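Prerklow Personal Safety Alarm and Door Guard Set

Made by Pliltow. Sold in the Prerklow home security range.

Product overview

The Prerklow set is a personal alarm and a door guard sold together. The alarm is small enough to keep by the bed or carry in a coat pocket. The door guard sits under the handle of an inward-opening door and sounds when the handle is pressed down from the other side. Both parts run on their own batteries, so they keep working if the power to the house is cut or the broadband goes down.

The set is meant for people who live alone, for tenants who are not allowed to change the locks, and for anyone who wants a second layer of protection on a bedroom or front door. There is no monthly charge and no app.

What is in the box

Personal alarm with pull cord
Door guard with adjustable foot
Two lanyards, one short and one long
Batteries for both units (fitted)
Printed instructions and registration card

How the personal alarm works

Pull the cord out of the base and the siren starts. It carries on until the cord is pushed back in. There is also a silent mode, which sends a radio signal to the door guard or to a Jernano base unit in another room. To switch between the two, slide the switch on the back up for siren or down for silent. The switch is stiff on purpose.

Radio range inside a brick house is up to 36 metres. Thick stone walls and foil-backed insulation will shorten this. Test the alarm from every room you expect to use it in, including the bathroom and the garden if you have one.

The alarm is not connected to the police or to a monitoring centre. In an emergency, dial 999. If you can't speak on a mobile, stay on the line and press 55 when asked.

Carrying it

The alarm clips to a belt, a bag strap or the inside of a jacket. The long lanyard goes round the neck and has a safety catch that comes apart under strain. Keep the cord on the outside of your clothing where your hand can find it. A zipped pocket is too slow.
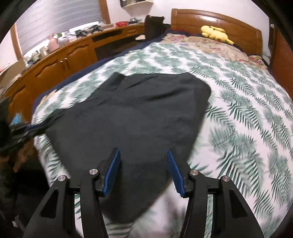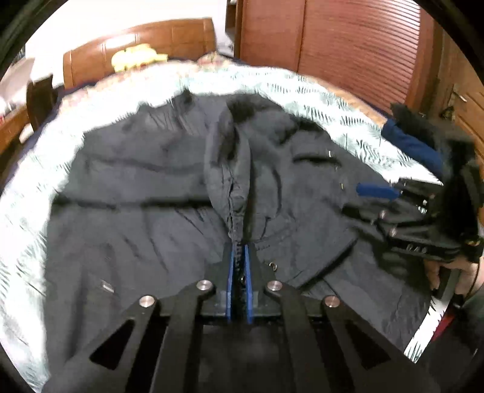
Fitting the door guard

1. Close and lock the door as usual.
2. Lengthen the guard until the cup fits snugly under the handle.
3. Set the rubber foot on the floor, angled back into the room.
4. Turn the collar until it clicks.
5. Press the button on the side. A green light shows for 5 seconds and the guard is then armed.

The guard grips carpet, wood and most tiles. On polished stone, use the separate grip mat (sold by Ko, our stockist for spare parts). It does not suit doors that open outwards, sliding doors or doors with a round knob.

Do not leave the guard in place across the only way out if anyone in the house would struggle to remove it. Taking it away needs one hand and a firm pull on the red tab. Practise this in the dark.

Specification

Door guard length: adjustable, fits handles at standard height
Battery life, personal alarm: 36 months on standby
Battery life, door guard: 2000 hours armed
Siren running time: 40 minutes from a fresh battery
Colour: grey

Looking after the set

Test both units once a month. A short chirp every few minutes means that the battery is low. Change it the same day. Wipe the casing with a damp cloth and keep cleaning sprays away from the speaker holes. Neither unit should be put under water.

If the siren has been set off by accident several times, check that the cord has not frayed at the base. Replacement cords come in packs of two.

Changes to this model

Sets made from March onwards have a louder low-battery chirp and a longer red tab on the door guard. Older sets do not need to be sent back. The longer tab can be fitted to them and is sent out free on request.

Using the set after a break-in

Many of our orders come from people who have just had a burglary. Leave the damaged door alone until the police have said you may touch it, then have the lock made good before you rely on the guard. The guard adds to a working lock and will not do the job of a broken one. Ask the police for a crime reference number, as your insurer will want it.

Delivery and returns

Orders go out by tracked post in a plain box. Unused sets can be returned within 40 days for a full refund. The guarantee runs for 36 months from the day of purchase and covers both units but not the batteries.

For questions about fitting, write to Hui-mei Wan at the Pliltow customer desk, giving the type of door and the shape of the handle.

Page last updated 12th May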